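I've had the Plakodska field recorder for the whole of May and a good part of June, and I'm still pleased every time I take it out of my bag. I report on local protests, council meetings and the odd memorial event, often on my own, and I wanted something that would catch clear speech in a noisy street without making me look like a film crew.

It's a small thing, about the heft of a bar of soap, with a proper sliding switch on the side that locks the recording on. You can't knock it off by accident in a crowd, and if someone leans on you to stop, the file up to that moment is already saved. It closes each file every 7 minutes and starts another, so the most you could ever have to patch up is one short piece.

## Sound

Lovely, really lovely! I stood at the back of the Surnside dock workers' remembrance, the one they've held every year since 1967, and picked up all the speeches (including the very quiet reading of the names) over wind, gulls and a generator. My old Brener would have given me a long hiss with a few words in it. Voices close by come through warm and full, and there's a low-cut setting that takes the rumble out of traffic.

Noemí Becerra, who edits my pieces, rang to ask whether I'd bought a new microphone. I hadn't – that was just the built-in pair.

## Keeping your sources safe

For me this is the best part. You can set a passcode, and once it's on, the files won't open on any computer without it. Setting it up took two goes, as the manual calls it a "key" on one page and a "code" on the next, but after that it just works. There's also a button you hold down to mark a passage, handy when somebody says a thing you know you'll be quoting.

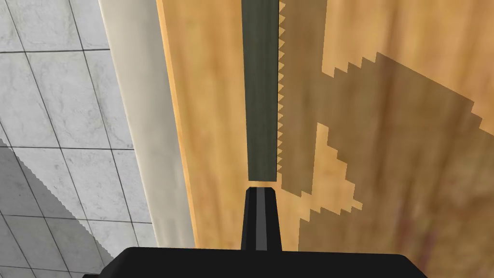
## Battery and storage

I got through a full day in court and an evening meeting on one charge. The card that comes with it had 436 files on it when I last cleared it out, and the menu was still quick to scroll. I do wish it took ordinary batteries as a spare, like the Raju does. On a long job away from a plug I carry a power bank, which is one more lead to get tangled up with my keys.

## Grumbles

- The screen is hard to read in bright sun.
- The clip on the back is stiff and chewed up my coat pocket.
- File names are just numbers, so I come home to something called 2634 and have to listen to find out who it is.

I'd still buy it again tomorrow. If you work alone and your recordings matter to the people in them, do try one – and set the passcode before your first job with it, while you've got the manual open.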